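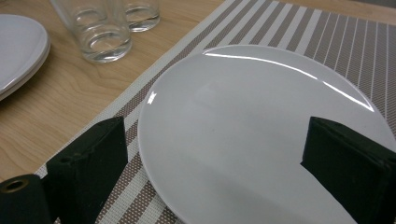 Nipon Ongart told us in August that setting a table was the one job at home he would never hand over to anybody else, and that if we ever got a group together to talk about it he would bring his own placemats. Well, Nipon, we have a group! Or half of one, and we would love a few more people to fill the chairs.

Print this page | E-mail this page

Dec 11, 2023
By the Genthorpe Table Project

We are looking for people in and near Stasbridge who set a table at home, whether that means every evening or only when the in-laws come over. You don't need to be fancy about it. Plain white plates, a striped placemat and a few tumblers are the sort of thing most of us eat from, and that is the sort of table we want to hear about (though if you own your grandmother's best china and want to talk about it, please do, we have plenty of time and plenty of tea).

What you would be doing

1. Come to 5 evening sessions at our kitchen on Brandão Street, each one lasting about as long as a good supper.
2. Lay a table the way you do it at home, and tell us as you go why the glasses belong where you put them. Some people keep them close together until everyone sits down, and others can't stand that.

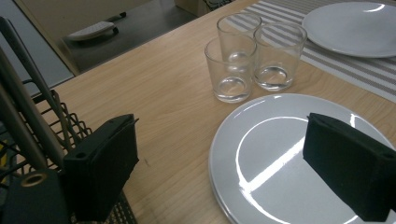 3. Stay and eat with us afterward, and help clear up if you feel like it.
4. Keep a short notebook at home between sessions. Spelling doesn't matter, and neither do gravy stains.

What you get

Supper each time, your bus fare, and a thank-you of $200 once the last session is over. Children are welcome if they come with a grown-up who is taking part.

How to join

Write a few lines about your own table to Genthorpe Table Project, 121 Brandão Street, Stasbridge, or drop a note in the box by the door and ask for Vetia. We have 8 places left and will answer every letter, even if it takes us a little while.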